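Lacing Patterns and Retightening in Light Canvas Sneakers
Project report, Materials and Everyday Products course
Birutė Sproģis
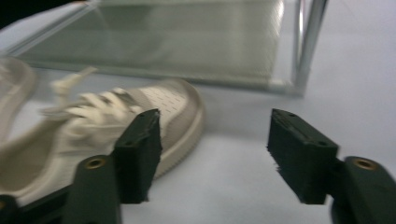

1. Background

Canvas sneakers are usually sold unlaced or half laced, and the buyer finishes the job. The lacing pattern affects how evenly the upper closes over the foot, how long the free ends are and how quickly the shoe loosens in use. Printed advice on the subject deals mostly with running shoes, which have padded tongues and stiffer eyelet rows. A canvas upper has little stiffness of its own. When the lace is pulled, the fabric gathers between the eyelets, and the gathers let go again when the shoe bends.

The project compared two lacing patterns, crisscross and straight bar, on low canvas sneakers with a rubber rim around the sole. Three questions were set at the start:

Does the pattern change how much the lace slips at the knot?
Does the pattern change how the canvas gathers along the eyelet rows?
Does the way a shoe is put down and stored between uses affect the laces?

The third question was added in July, after the first trial runs, when it became clear that shoes left on their sides overnight did not have the same slack in the morning as shoes left on their soles.

2. Shoes and laces

All shoes were canvas, low cut and lace-up. Beige and off-white pairs were preferred for the main runs because pencil marks show up clearly on them and come off with an eraser. Perforations in the toe area were noted on the record sheet but played no part in the measurements. They do matter for cleaning, which is covered in section 6.

Two kinds of lace were used. The first, called Ikden in this report, is a flat woven cotton lace. The second, Onu, is a round lace with a smooth surface. Both were cut to the same length and the ends sealed again with clear tape. The tape held for the whole project except on one Ikden lace, which frayed and was replaced before its run was counted.

The work was done on a pale tabletop in the course workshop. A pale surface makes shadows under the sole easy to see, and these were used to check whether a shoe was sitting flat. A light-colored lace is hard to see against the same surface, so a sheet of dark paper was put under the free ends whenever they were measured.

3. Method

Each run followed the same order.

The shoe was laced from the toe upward with no tension.
A wooden form was placed inside. The forms came from the Sirkireck set kept in the workshop and were all the same size.
The lace was tightened one row at a time, starting at the toe, and tied with a standard bow.
A pencil mark was made on each lace end where it left the knot.
The shoe was flexed by hand at the ball of the foot 35 times.
The distance from the knot to each mark was measured with a steel ruler and written down in millimeters.

The flexing was done at a steady pace set by a metronome. It was first planned to use a weight for the flexing, and a bag of 500 grams was tried. The bag slid off the heel before the shoe had bent fully, and the idea was dropped. Hand flexing is less even, but the same person did every run.

For the storage question, each shoe was left overnight in one of 2 positions: upright on the sole, or on its side with the outer edge of the rim against the table. The form was taken out first. The marks were measured in the evening and again the next morning, before the shoe was picked up.

4. Results

Slip at the knot depended more on the lace than on the pattern. The round Onu lace slipped in every run, in both patterns. The flat Ikden lace slipped less, and in the straight bar runs the marks often stayed where they had been made. The largest slip recorded was 3 mm, with the Onu lace in the crisscross pattern.

The gathering of the canvas depended on the pattern. With crisscross lacing, the folds ran at an angle from each eyelet toward the next one down, and the two eyelet rows stayed parallel. With straight bar lacing the folds were shorter and lay square to the rows, but one row tended to ride higher than the other. This was traced to the tightening step. In a straight bar pattern the pull passes along one side before it crosses, and the side pulled first takes up more of the slack. Tightening each row twice reduced the difference but did not remove it.

In storage, shoes left upright kept their marks in place overnight. In shoes left on their sides, the upper sagged toward the table and the lace loops on the top side became slack. The knot itself did not move. The slack came from the rows nearest the toe, where the tension had been lowest from the start. A shoe stored this way had to be retightened from the toe before it could be used in another run, and two runs in which this was forgotten were struck from the record.

5. Sources of error

The pencil mark has a width of its own, and on the Ikden lace it spread slightly into the weave. Readings were taken to the edge of the mark nearest the knot.

The bow was tied by the same person throughout, but its tightness was not measured. A spring scale from the Ustach kit was available, but its hook could not be attached to the lace without disturbing the knot.

The canvas softened over the course of the project. Later runs on the same pair may show more gathering for that reason alone. The order of the patterns was switched halfway through to spread this effect over both.

The wooden form does not behave like a foot. It does not widen under load, and it fills the toe more fully than most feet do.

6. Care of the shoes between runs

Pencil marks on the upper were removed with a white eraser and a dry brush. Eraser crumbs collect in small toe perforations and have to be brushed out along the rows. The rubber rim was wiped with a damp cloth. Laces were taken out and laid straight, as a lace that dries in a bend keeps the bend and gives a false reading near the knot.

7. Recommendations

For everyday use in light canvas sneakers, a flat lace in a crisscross pattern gave the most even closure for the least work. Straight bar lacing holds well with a flat lace but needs a second tightening. Shoes should be put away on their soles if they are to be worn again without retightening.

A further run with a waxed flat lace is planned if the workshop table is free. The record sheets and the unused laces are in the drawer under the Sirkireck forms.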